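Fans of the Domham fight nights, and there are plenty of us, will be happy to hear that the cards are coming back to Sutivier in July, with 11 bouts already penciled in and two titles on the line.

Promoter Ayana Assefa told us she has booked the old Ivstead hall for the whole evening, with seats for 200, and she sounded as excited as a kid on the last day of school!

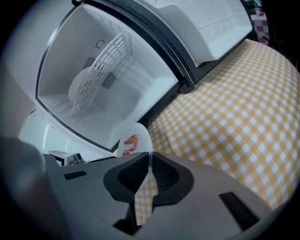
A white toy refrigerator with its door open.

Local favorite Dwight McIntyre, who has been training hard all winter (and eating very carefully, he tells us), is set to headline at lightweight. "I've missed the noise more than anything," he said. Tickets go on sale at the hall next month.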